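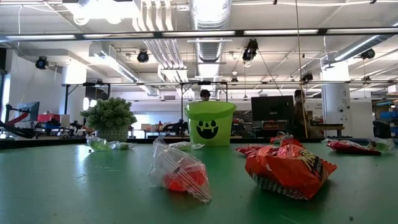
Tendareo
Plain-text notices and dates from home care coverage decisions

I started Tendareo because my aunt got a letter. It said her home health aide hours were going from 42 a week to something a lot smaller, and it said so in the fourth paragraph, after a page and a half about the plan's commitment to her wellness. The deadline to appeal was on the back. I read that letter three times at her kitchen table before I found it, and I read documents for a living!

So this is a collection of letters like hers, with the names taken out and the important parts marked up. If you write appeal guides, train new advocates, or build tools that help people figure out what a notice wants from them, I hope you get some use out of it.

What you get

There are 700 letters in the current release. Every one is a notice that cut, ended or refused some kind of long-term care: aide hours, nursing home days, adult day programs, equipment, rides to appointments. Approvals are not in here (I have a small pile of them and may add them someday, but they're a different animal and I'd have to rethink the labels).

Each letter has a text file and a row in letters.csv. The columns are:

letter_id — a made-up number, no connection to any case
care_type — one of the types listed in types.txt
action — cut, ended or refused
reason_text — the sentence or sentences that give the reason, copied as written
appeal_days — how long the person had, as stated in the letter
deadline_where — first page, later page, back, separate sheet, or missing
keeps_care — whether the letter says care can continue during an appeal
reader_1, reader_2 — who did the marking, as initials
notes — anything odd

Please read the notes column. I know people skip it, but the good stuff is in there, like the letters that give two different deadlines.

Where the letters came from

Most were handed over by families and by people who got the notices themselves, and everybody signed a release. Zdenka Kovačević did the asking, which is the hard part, and she also went back to anyone whose release was unclear. If we couldn't reach them, the letter came out. The rest came through Haris Popescu, who spent years doing appeals and kept in touch with a lot of former clients.

How we took the names out

First pass is a script called Pluvisum (it's in the tools folder, and no, I don't remember why I named it that). It swaps names, addresses, birth dates, member numbers and phone numbers for tags like [NAME] and [PHONE]. Then a person reads the whole letter. The script is decent on typed letters and pretty bad on anything scanned at an angle, so please don't run it on your own files and call it a day.

We also blanked out plan names, doctors and exact dates. Months stay in, so you'll see "April" with no day or year. Diagnoses were trickier. We kept the common ones and replaced rare ones with [CONDITION], and King-fai Ng made the call on the ones in between.

How the marking went

Two people marked each letter without seeing the other's work. When they disagreed we talked it out on a Thursday evening call, and if we still disagreed, the row says "split" and both answers are in the notes. The worst column by far was keeps_care. Some letters say you "may be eligible to request continuation," and Frauke Buschmann and I argued over that phrase for most of a month. We ended up marking it "unclear." She still thinks it should be a yes.

Things to watch out for

Roughly 70 of the letters are missing a page. They're marked in the notes, and you should leave them out if you're looking at deadline_where, or you'll get way too many "missing" values.

This is not a random sample of anything. People hand you a letter when they're upset about it, so please don't use these to say how often plans cut care or how one state compares to another. I can't stop you but I'll be sad.

All the letters are in English. I'd love to have Spanish ones, and I'd need a second reader for them.

And nothing in here is legal advice. Appeal rules change, and if you have a notice in your hand right now, call your state's legal aid office today and not next week.

Changes in version 4

Fixed the commas that broke letters.csv in some spreadsheet programs (thank you, Tihomir Đorđević, for the very patient bug report). Split "equipment" into beds, chairs and other. Took out two letters at the request of the families. If you have an older copy, please delete it and use this one.

Using it

Free for research, teaching and advocacy. Don't sell it, and don't try to work out who anybody is. If you spot a name we missed, write to me before you post about it — I'll pull the file the same day and put up a clean one.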